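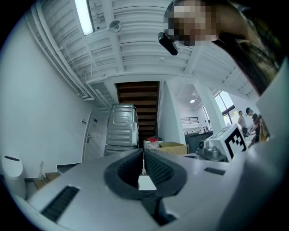 *Fig. 1. Ceiling, pipe runs and door wall.*

## Session 3: Reading a room from the top down

Most people survey a room the way they shop for one: floor, furniture, window, done. The ceiling gets a glance on the way out. For this session the order is reversed, and you may not write a word about the floor until page two of your notes.

Start with Fig. 1. The ceiling is ribbed panels painted white, with thicker white beams crossing them. White pipes and conduits follow the junction of wall and ceiling, and thin cables loop between them. Painting everything the same color is the oldest trick in the building trade for making services disappear. It works on visitors. It should stop working on you by about Thursday.

### Vocabulary for the worksheet

- **Soffit:** the underside of anything overhead. If you write "the bottom of the top" I will know you skipped the reading.
- **Surface run:** pipe or conduit fixed to the face of a wall or ceiling where you can see it. Cheap to reach, ugly to dust.
- **Concealed run:** the other kind. Beautiful until it leaks.
- **Batten light:** a long, plain fixture mounted close to the ceiling. Record whether it is lit at the time of your visit. The fluorescent one in Fig. 1 is.
- **Ceiling device:** your term for any round white thing you haven't identified. The one right of the light looks like a smoke detector or a sensor. Write "detector or sensor, to be confirmed" and go and confirm it. Last May a pair of students labeled a doorbell chime as a sprinkler and defended it through two drafts.

### How to sketch it

1. Draw the beams first. They give you a grid for free.
2. Add the lights.
3. Trace each pipe until it leaves the room or you lose your temper. Mark the spot in either case.
4. Cables last, in pencil. Cables move.
5. Come down the wall: switches, door, handle type, signs. A lever handle is drawn as a lever. It takes four seconds.

Copy out door signs word for word when you are on site. From Fig. 1 alone, put "blue-and-white sign above handle" and leave the wording blank. Guessing costs three points, and I have heard all the arguments.

### Reading

Paredes, *Rooms and Their Services*, pp. 57–81. The chapter is dry but the diagrams are excellent. Skip the box on the Droleck method, which the author plainly regretted by the next edition.

### Due next session

One ceiling plan of a room you use every day, on a single sheet, with a key. Kitchens are allowed. Garages are allowed if you can get the door open. The Grornisley reading room is not allowed, as I own enough drawings of it already to wallpaper the place.

Label every line. "Misc. pipe" is not a label.

Questions to me after class or in the Grimuvholm building, second floor, where the ceiling is also worth a look.

D. Amaral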